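Edge raveling

Edge raveling is a form of surface deterioration in which aggregate and binder are lost progressively from the outer margin of a paved surface. It is found on roads, parking areas and footpaths, and is most common on narrow asphalt paths built without a curb. It is distinct from edge cracking, in which the pavement breaks in long lines parallel to the margin, although the two often occur together.
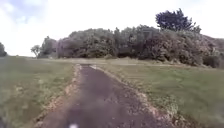
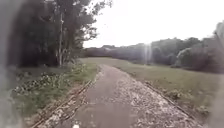 Narrow paths through grass, with loose material along the margins.

Causes

The edge of an asphalt mat is its weakest part. During placement the roller cannot confine the hot mix on its open side, so the outer strip is left with lower density than the center. Lower density means more air voids, and more voids allow water and oxygen to reach the binder. The binder hardens, loses its grip on the stone, and individual particles begin to come free.

Several conditions speed up the process:

Poor lateral support, where the shoulder soil has settled or washed away
Standing water along the margin
Freezing and thawing of water held in the voids
Root growth under or through the outer strip
Wheel loads from mowers and service vehicles running close to the edge
Mix placed late in the season, when the mat cools before it can be fully rolled

Organic litter contributes indirectly. Leaves and husks hold moisture against the surface and break down into a thin soil in which grass and moss can root. Once established, the plants trap more sediment, and the usable width of the path decreases even where the asphalt beneath is sound.

Edge restraint

Restraint may be provided by timber boards, steel strip, concrete curb or a compacted gravel shoulder. Timber is cheap and follows gentle curves, but it decays at the soil line and its stakes loosen with frost movement. Steel lasts longer and costs more. A gravel shoulder needs no fixings, though it has to be topped up at intervals and tends to migrate onto the paving on cross slopes.

Restraint is most effective when it is installed before paving. Boards added later hold back soil but do little for the density of the mat – the low-density strip remains in place behind them.

Assessment

Surveyors normally record the length affected and the width of material lost. The Mullen scale, used in local path inventories, sorts margins into 6 classes, from intact (0) to full loss of the surface course (5). Urmas Pärn proposed a simpler method for the Ustska trail network in which each section is measured at 7 points and the worst reading governs. Kristine Bañez later compared the two methods on the Clumell loop and found that they agreed on most sections but differed where vegetation covered the margin. Her procedure calls for the overgrowth to be cut back before any reading is taken.

Covered margins remain a source of error in either method. A path may appear to have narrowed through raveling when it has only been buried, and the reverse is also possible.

Repair

Light raveling is treated by sweeping the margin, removing plants and applying a fog seal or slurry. Sealing over dust or damp soil gives poor adhesion, and the treated strip should be dry before work begins. Where the surface course has been lost, the margin is saw-cut back to sound material, the cut face is tack-coated, and new mix is placed against a form board. On the Pfeiffer connector, cuts were made 10 inches in from the edge and foot traffic was kept off for 14 hours.

Shoulder soil is then brought up level with the finished surface or slightly below it. Soil left higher than the paving forms a dam and returns water to the joint.

See also

Alligator cracking
Fog seal
Footpath construction
Pavement shoulder
Stripping (asphalt)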